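Notebook, Friday, open day at the Clurside shop

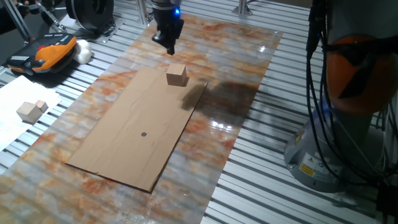 Gripper over the cube on the cardboard, marble mat underneath. Pendant on its side at the back left.

Doors opened at 10 and I had meant to write things down as we went, which of course I didn't, so this is from memory with a cup of tea and sore feet. Lovely crowd! Mostly families in the morning, then the Hayashi people after lunch with a great many questions for Wojciech about payloads (he was very patient, and I think he enjoyed himself more than he will admit).

We ran the cube demo off the cardboard all day. Nidia had talked me out of the fancier stacking routine on Thursday night and I am glad she did. A short simple pick that people can follow from the back row is worth more than a long one where everybody is looking at their phone by the end. The kids wanted to guess where the cube would be put down, so Prasetyo started taking guesses before each run and that became the whole show, really.

Two things for next time. The mat throws the ceiling lights back at you something awful, and from the visitor side it is hard to see a pale cube past the glare. I would like to try a dull one before the Kistik visit. Also, I had the speed at 30 percent and Efraín thought it could come up a little once the rope is further back. We should talk about that with Wilson before anyone touches it.

Missed grasps: I wrote down three, all before lunch, all with the cube set too near the edge of the cardboard. Still need to ask Nidia where she put the sign-in sheets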